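Ticket 568 -- Graphics card insertion stops short of seat
Opened 3/29/24 by Levente Pap. Assigned to Rochelle Doolan.
2 min read

Cell: Brolcombe. Policy under test: Fluller, trained on 300 teleoperated insertions. In the evaluation set of 40 trials, 31 ended fully seated. The other nine stopped on the force limit with the card tilted towards the bracket end.

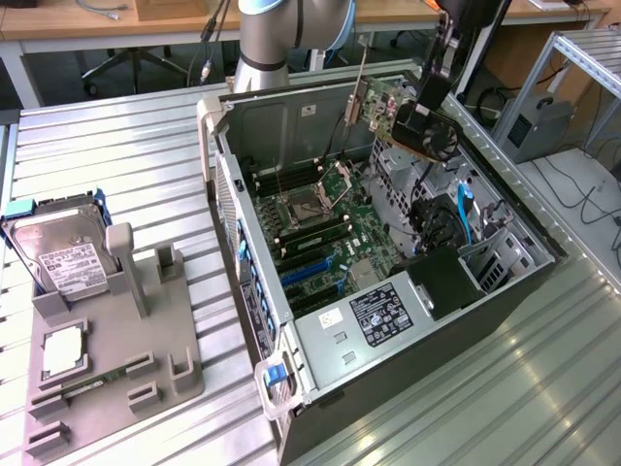
Graphics card held above the open case, parts fixture at left.

LP: Replayed the failed trials. Approach height is the same in all of them. The error builds up in the last part of the descent, when the policy depends mostly on the wrist view.

RD: Check the crop first. The training set was cropped tighter than the live stream, so the gripper finger takes up a different share of the input.

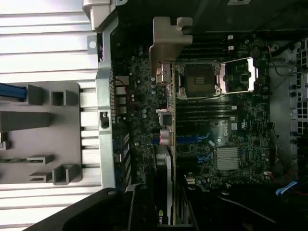

LP: Crop confirmed as different. Matched it to the training config and restarted the policy server. Force limit left as it was -- I don't want two changes in one run.

RD: Agreed. Repeat all 40 with the same start poses and log the wrist torque. Michalis Stefanou has the replay script.

Status: open, waiting on repeat run.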